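Kornora Household Paper Survey: README

Read this before you quote anything from the survey. The numbers are softer than they look in a spreadsheet, and I have already seen one of them repeated as fact.

What it is

Survey answers from 379 households in Trukville on how they buy, reuse and throw out paper: wrapping, grocery bags, packing sheets, mail. Consuelo Taipe wrote the questions and I cleaned the answers. Collection closed in September.

Files

responses.csv has one row per household
questions.txt has the wording as it was asked
changes.txt lists every edit made after collection

Where I have doubts

The reuse question is weak. It asks "Do you reuse brown paper?" and offers yes, sometimes and no. People like to say yes to that. A sheet saved in a drawer for years counts the same as one used every week to cover a table, and we have no way to tell them apart.
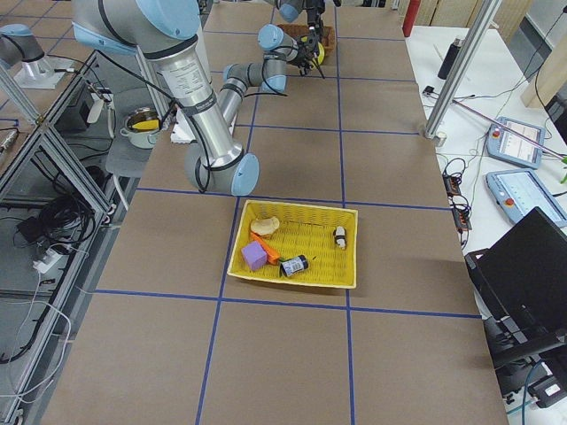 The disposal question has a different problem. Seven households ticked every box, which I take to mean they were bored. I left them in and flagged them in the "suspect" column. Drop them if you like, but say so.

Weights were self-reported. Only three households owned up to guessing, and I don't believe the rest all used a scale. Treat the weight column as a rough ranking at best.

The town is small and the sample was whoever answered the door. Lucero Cuervo thinks the results hold for nearby towns too. I would want to see that tested first.

What not to do with it

Don't use it to claim that recycling is going up or down. There is one round of data, so there is no trend.
Don't merge it with the Rillico waste counts. They sort cardboard in with paper and we don't.

Missing values

Blank means skipped. A zero means the person wrote zero, or so we hope; the early forms were typed in by hand and I can't rule out mix-ups.

Corrections go to Consuelo. Please include the row number.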